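Ovano Shared Workroom, Ullis
Minutes of the members' meeting, 30th March
Chair: Dzifa Ofori. Notes: Traian Costache.

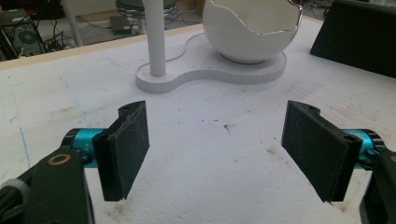

1. The white table

We gave most of the evening to the white table, and what a good talk it was! Everyone who works at it had something to say, and for once we went all the way round before anybody argued. Dzifa began by saying that it is the best surface in the room for light, the right height for standing, and long enough to lay out a full set of pattern pieces. The top is showing its age, though. There are smudges and light gray stains across it, a patch of dark brown specks near the middle, and the faded blue line down the left side, which looks like pen. Two of the quilters like the line and use it to square up their fabric, so there was real feeling in the room when somebody proposed scrubbing it off.

Options put forward:

Clean it properly and leave it alone. Traian has a bottle of Flemadel at home and swears by it for his stove. He will bring it in. Agreed that it gets tried on a small spot at the corner first, then on the brown specks, and that we stop right there if the surface starts to dull.

Cover it. A fitted cloth would hide everything and come off for washing. The card makers were against this, as a cutting mat slides on cloth.

Replace the top. Dumitrescu, the lumber yard behind the station, quoted $248 for a new white panel cut to size, delivery included. More than the kitty can carry before the fall, but a fair price, and they were lovely to deal with on the phone.

Decided: clean first, look again in September. The blue line stays for now (cheers from the quilters). If we do end up with a new panel, Dzifa wants to draw a fresh line on it in the same place, with inch marks this time.

The light wood strip along the edge was also discussed. The view was that it suits the table and should be kept whatever happens to the top. Traian offered to go over it with fine sandpaper and oil, and will do so when the room is closed so that the smell can clear.

2. Things left standing on the table

Short item, cheerful but firm. The table is shared and should be free for the next person at the end of a session. Personal projects go on the shelves with a name on them.

The white stand with the rounded figure-eight base may stay on the table. Several people said how handy it is to have it in reach. Please lift it when you move it and do not drag it, especially once the top has been cleaned.

3. Table hours

The new sign-up sheet is working beautifully. Sessions are still two hours, with 20 minutes at the end for clearing and wiping down. Question from the floor whether the clearing time could be cut to ten. Dzifa said she had timed herself after the felt workshop and needed every minute of it, glue and all. Left as it is.

Big projects can book two sessions back to back, once a month at most. Put a B next to your name on the sheet so that the rest of us know you are staying on.

4. Beginners' evening

Wonderful news – all 16 places are taken and there is a waiting list. Dzifa will teach simple bookbinding: one folded section, three-hole stitch, paper cover. She thinks everybody can go home with a finished notebook. The white table will be used for cutting and folding, the small tables for sewing.

Needed: bone folders (we have a few, please lend yours if you can spare it), waxed thread in any color, and scrap card to go under the craft knives. No cutting straight onto the tabletop, please, whatever state it is in!

Traian asked whether the waiting list should get first pick of the next date. Yes, warmly agreed.

5. Any other business

The kettle is slow. It has been slow since last year. A newer one has been offered and was accepted with thanks.

The scrap paper drawer is full again. Help yourselves, there is some gorgeous marbled paper near the bottom.

Spare key: with Dzifa until further notice.

Actions

Traian – bring Flemadel, test on the corner, report back by message. Sand and oil the wood strip.
Dzifa – ask Dumitrescu how long the quote holds. Write to the waiting list.
All – lend bone folders, labeled with your name, in the tray by the door.

Next meeting to be set once the beginners' evening is over. Bring cake if you like, the lemon one went very fast.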